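The Laundry Corner

Hello again from the back end of the newsletter, where the laundry lives. Last time I promised you a piece about curtains, and I do have one half written, but my inbox has been nothing but pants since I mentioned in passing that I don't hang mine up. So, pants it is! (Curtains in February, if I can find the notes.)

I should start by saying that I grew up in a hanging house. Every pair of pants went over the bar of a hanger, and the hangers were the thin wire ones from the cleaner's, so everything I owned had a ridge across the knees. I thought that was simply what pants looked like. When I moved into my first apartment in Miscombe, the closet was so narrow that the hangers had to go in at an angle, and after a month of swearing at them I bought a chest of drawers secondhand and taught myself to fold.

It took me a good while to get decent at it. I was folding on the bed, for one thing, and a bed is a terrible place to fold. It sags wherever you lean, the comforter moves around under you, and by the time you've smoothed one leg the other has slid off toward the pillow. If you take only one thing from this whole item, let it be this – fold on something hard and flat. A kitchen table is perfect. A countertop is fine if you're not too short for it (I am). My neighbor Roswitha Lenz uses the top of her chest freezer and her piles look like they came out of a store.

So, the pants. I lay them down full length with the waistband at the far side of the table and the legs coming toward me. Then I just smooth. Flat hands, starting at the waist and going down, and I pay extra attention to the bit right below the zipper, where the fabric always wants to bunch. White and off-white cotton is the worst for this, every little crease shows up like a pencil line, and if you fold over a crease you'll be wearing it on Thursday's bus or whichever bus you catch. Once they're smooth, one leg goes over on top of the other, seams together, and you tuck in that pointy part of the seat so you've got a straight edge. Fold from the hem up to just short of the waistband, then in half again, or in thirds if your drawers are shallow like mine.

People write to ask me about the short gap I leave at the waistband. It's only an inch or so! The waistband is the thickest part, and if you bring the hems right up over it you get a lump that makes the whole stack lean.

Now for the question I got most often, from Mahtab Ranjbar and plenty of others: what do you do with everything that isn't being folded yet? I used to dump the full basket on the table and dig through it. What I do now is keep the waiting clothes in something with sides, off in a corner, and leave the middle of the table clear for the one piece I'm working on. Finished things go to the other side. I like a shallow tray for the waiting pile much better than a deep basket – in a basket the socks all sink to the bottom and you don't meet them again until you've already put the sock drawer to bed. In a tray you can see more or less what's coming.

And it does not have to be neat in there. I've had letters from readers who pre-sort, and pre-fold, and then fold, and I admire you, but the waiting pile at my place is a heap and always will be. Dark things all in together, sleeves hanging over the side, whatever. The neatness happens in the middle.
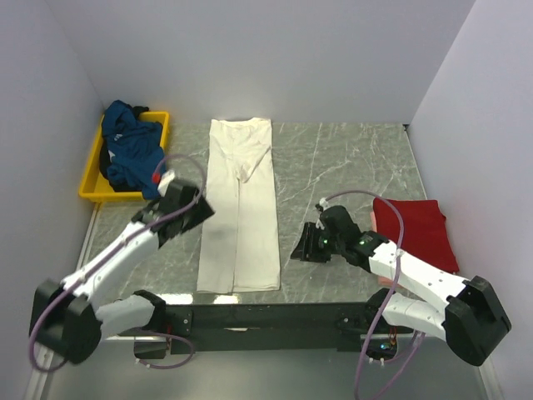 Gönül Demirtaş wrote in to disagree about the tray. She finds that anything shallow overflows by the second sweatshirt, and then you're picking clothes up off the floor and folding dog hair into them. Her system is two trays, one for tops and one for bottoms, and she won't start until both are full. She also wanted it known that dark clothes should wait on their own, well away from white pants, on account of lint.

Gönül, you're right about the lint and I'm slightly ashamed. I went and looked at my cream pair in daylight and there was navy fuzz all down one leg. I've started doing the whites first, before anything dark even gets near the table, and then giving the surface a wipe with a damp cloth if it needs one. Two trays I can't manage, there's no room, but I'd love to hear from anybody who's tried it.

A few other bits from the mailbag. Towels and other simple rectangles: do them last, when you're tired, they're a treat. Put the folded edge outward on the shelf so you can pull one out without dragging the whole stack along. Jeans fold the same way as other pants, but I stop at halves because thirds turn them into a brick. Linen pants I do hang, I admit it, though over a fat padded hanger and never a wire one. And for pleated pants I have no wisdom at all, I own one pair and they live on a chair.

Golnar Vahidi asked how long a full basket takes me. With the radio on, about 18 minutes, and a fair bit longer if there's a fitted sheet in there. (I know. I'll do fitted sheets one day when I'm feeling brave.)

Keep the letters coming, and if you have a good trick for curtain hooks in the wash, send it soon, I've got half a page to fill and only one idea, and it involves a pillowcase and a lot of safety pins.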